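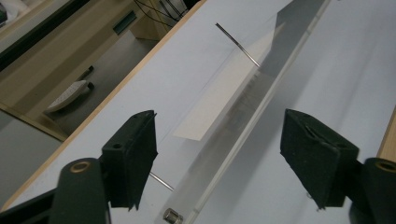

The clear acrylic bar on the white table

How do I get fine scratches out of clear acrylic?

Posted by Urmila Katiyar, 2021-06-09

I picked up a bunch of acrylic pieces in May for a display shelf I'm putting together in the hallway. Most are fine, but two of them have hairline scratches that show up like crazy when the light comes from the side. I can barely feel them with a fingernail. I tried wiping with a damp microfiber cloth and dish soap, and that got the dust off but did nothing for the marks. My sister swears by toothpaste. Is that a real thing or am I going to make it worse? I'd also love to know if the edges can be shined up while I'm at it, the cut ends on the ones with scratches look kind of frosty. I don't own any power tools except a drill.

Lertchai Ratanaporn
If you can barely feel them, skip the sandpaper and go straight to a plastic polish. I use the Dilodach paste but any fine one made for acrylic should do. Small dab, soft cotton cloth, little circles, light pressure, and keep going for longer than you think - I usually put on the radio. Buff it with a clean part of the cloth and look at it under a lamp.

If the marks are still there, wet sand with 800 grit, then 1200, then 2000, rinsing in between, and polish again. It'll look awful and cloudy after the first one. Don't panic! Mine took 30 minutes for one side, and I had to go back over a corner I missed.

For the frosty ends, same grits, but wrap the paper around a flat block so you don't round them over. Please don't use window cleaner with ammonia on any of it, that can cause tiny cracks.

Samran Sitthichai
toothpaste worked ok on my fish tank lid. the plain white kind, not gel

Tassanee Khunthong
Toothpaste is hit or miss, I got a hazy patch the size of a quarter from a whitening one. You can put a foam polishing pad on your drill, but keep it slow and keep it moving, acrylic gets gummy fast when it heats up. Try it on the underside first.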